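5.3 Running the handoff demonstration for visitors

This section applies to the Vernura two-arm bench when it is used for an open day or a scheduled visit. For routine data collection, use section 4. The demonstration may be run only by an operator who has completed the Masov bench training.

Before visitors enter

1. Place the floor barrier 2000 mm from the front of the booth. Visitors remain behind it whenever arm power is on.

2. Check that the emergency stop is within reach of the operator's chair. Press it once, confirm that both arms report STOPPED, and release it.

3. Inspect the purple cable on each arm from the camera housing to the shoulder. The cable must hang in an open loop with no kinks and must not pass under a gripper.

4. Set the speed limit to 300 mm/s. Speeds above this value are locked in demonstration mode.

5. Home both arms. If either arm stops short of home, clear the fault and repeat. Do not push an arm by hand with power on.

CAUTION: Keep hands out of the booth after step 5. The arms share a work area and can close on fingers between the grippers.

Key ring handoff

6. With arm power off, put the key ring flat on the tabletop inside the reach of the arm that will pick it up. Restore power.

7. Select HANDOFF from the program list and press RUN. The first arm picks up the ring and carries it toward the middle of the table.

8. Wait for the second gripper to close on the opposite side of the ring. Both grippers hold the ring at this point. 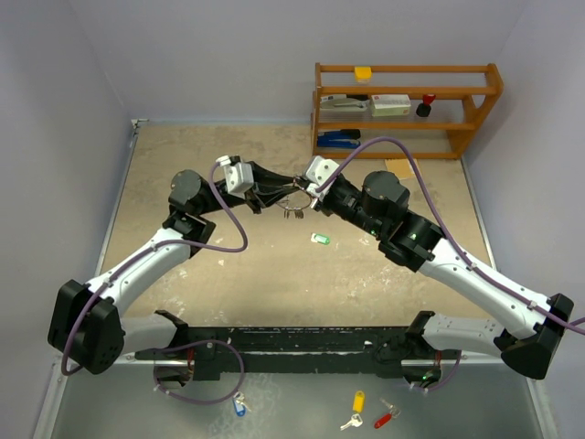 9. Press HOLD if visitors have questions at this stage. The arms keep their position and grip for up to 100 seconds, after which the program resumes. A second press extends the hold by the same amount.

10. Press RUN to continue. The first gripper opens, and the second arm takes the ring to its own side and sets it down.

NOTE: Thin rings can turn in the fingers when the first gripper lets go. If the ring drops, press STOP, switch off arm power, and start again from step 6. Do not try to catch it.

NOTE: Error 181 means that the second gripper closed without detecting an object. Check the finger pads for wear before the next run. Replacement pads are listed under Barta in the parts table.

After the visit

11. Return both arms to home and switch off arm power.

12. Enter the number of runs and any drops in the bench log. For visits at the Nornberg site, send a copy of the log page to Dénes Szilágyi by 5 p.m.

13. Set the speed limit back to the value recorded on the bench card. Demonstration mode does not restore it.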